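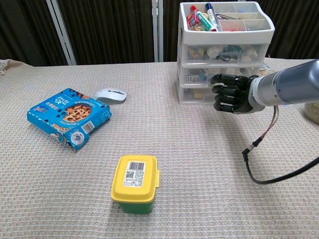
The Closure of the Plilside Office

Notice was given on 12 August 2026 that the Plilside office of the Rerkance Ferry Company would cease to receive the public. The notice was signed by Marlene Mühlbauer, Registrar of Lost Property, and fixed to the inner side of the door, where it could be read only by persons who had already entered.

One person entered. Mr Houshang Jalali stated that he wished to recover an umbrella left aboard the Zutier in May, 25 years earlier.

The Registrar informed him that articles were held for 126 days and then sold. Mr Jalali replied that he had been told so at the time, and had been too proud to ask again. She consulted the ledger. The entry was in her predecessor's hand: one umbrella, black, handle mended with string -- not sold, owner expected.

"There is a storage charge," she said.

"I had supposed there would be."

She worked out the sum on the back of a tide table and arrived at 350 crowns. She then observed that the office had closed at noon, and that no charge could lawfully be taken after that hour. The clock above her stood at ten minutes to twelve. Mr Jalali looked at it for some time, signed where she pointed, and went out into the rain with the umbrella under his arm.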